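Pao-chu Ho
05/03/2020

Bin thread. Because three people asked me what we did with the parts bench and I'm tired of typing it out in DMs

12 replies · 30 likes

1/ So the cardboard is gone. All of it. We were keeping returned small parts in old shipping boxes, bottoms falling out, half of them labeled in pencil by someone who left two years ago

2/ Blue plastic bins now. Open top. Big ones. Chia-jung Kuo wanted the little stackable drawers and I get it, but you cannot get a hand in those with gloves on. Lost that fight once at Lonham, not losing it again

3/ Rule one, and it's the only one I'll actually nag about — bins go out EMPTY at the start of shift. Nothing left in the bottom. No screws, no tape ends, no "I'll sort it later" bag

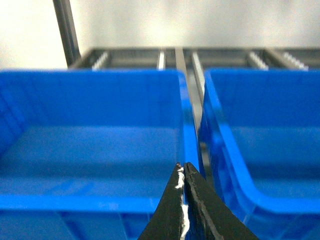
4/ Wiping them out takes a minute. Damp rag, dry rag. Dust collects in the corners so get your finger in there. Hok-lam uses a paintbrush, whatever works

5/ Also pls stop spraying degreaser straight in the bin. Spray the rag. Somebody's gloves came up slimy and I had to hear about it all morning

4 replies · 21 likes

6/ Someone asked why blue. Because Tseng had blue in stock. Thats the whole story. The gray ones were a 30 day wait

7/ They do turn out to be good for dark parts tho. Had gray totes at the old place and you'd tip one out to be sure and something would go skating under the rack

8/ Side by side, close together. Not one on the bench and one on the floor behind you, Naveed. Left one, right one, done. If you have to turn around you will put it in the wrong one by lunch

9/ What goes in which: left is not checked yet. Right is checked. Tape on the bench says so too, in case you come in half asleep like me

10/ One part at a time when you're checking. I know its slow. Put it down flat, look at it, pick it up, write the tag. Dont pour a handful in and then try to remember which one had the bad hole

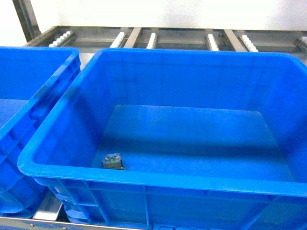 11/ Tags. Small ones. Put it where it doesn't cover a hole or a stamped number. Li-hua spent most of an afternoon peeling labels off last month and she has not forgiven any of us

12/ And write the tag BEFORE the part leaves your hand for good. We had 72 parts in the February pile with no tag at all. Seventy two. Every one had to be measured again

8 replies · 54 likes

13/ The roller rack stays clear for whatever is coming through. It is not a shelf. Coffee rolls. Ask me how I know

14/ Somebody from Grillance asked if we put foam in the bottom. Tried it. Foam soaks up oil, gets gross, sheds little crumbs into the threads. Took it out after a week. If a part is that delicate it gets its own box

15/ Lids — no. We bought lids. The lids are behind the door. If anyone wants lids come get them

16/ Cracked rim = bin is retired, don't tape it. Tape edge catches your glove. Tell me and I'll get another one out, there's spares by the sink

17/ Still to fix: the tag pens. They walk off. Also the lamp at the far end flickers and I've asked twice

18/ Oh and end of shift, tip the bin and look, then run your hand along the bottom anyway. Found a washer that way last night, stuck flat under a bit of tape

19/ ok thats it, going to eat. Will post the tag layout when Chia-jung sends me the file

6 replies · 21 likes · 3 shares

Recent from Pao-chu Ho
Gloves that don't shred on burrs, a short list
Does anybody still sell the Tolis tag holders
Bench height argument, part two
Moving the parts shelf, 454 boxes later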